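Working Agreements and the Retrospective
Course notes, unit 7
Todor Petek, Otville

Welcome back, everyone, and thank you for the lively discussion after the last unit – I went home with a full notebook and a sore throat! Today we stay with teams, but we leave planning alone for a while and look at how a group talks about its own way of working.

A working agreement is a short set of promises a team makes to itself: when we meet, how we disagree, what "done" means to us, who answers the phone when a customer calls in a panic. Keep it to one page. At Avness, where I coached for a good while, the first version ran so long that people had stopped reading it by February, and Fatos Ristić (some of you will meet him in unit 8) finally asked each person to pick the 3 lines they would truly miss. Those lines became the new agreement, and they stayed on the wall in Siltport long after I had moved on.

The retrospective is where the agreement gets tested. Start with what happened, and hold back the fixes until everyone has spoken. This is harder than it sounds, especially with engineers in the room (I was one, so I may say so). If two people remember the same week differently, write both versions down and carry on.

Reading for next time: the Spahić case, first half only. Look for the moment when the team stops raising problems, and mark it in the margin.
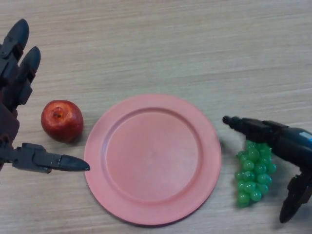 Reading time: 7 minutes

For the exercise, form groups and draft an agreement for a team that has just lost its product owner. Take your time over the wording – a vague promise like "we communicate openly" will be sent back to you, kindly, with a question mark. Bring one printed copy to room 508.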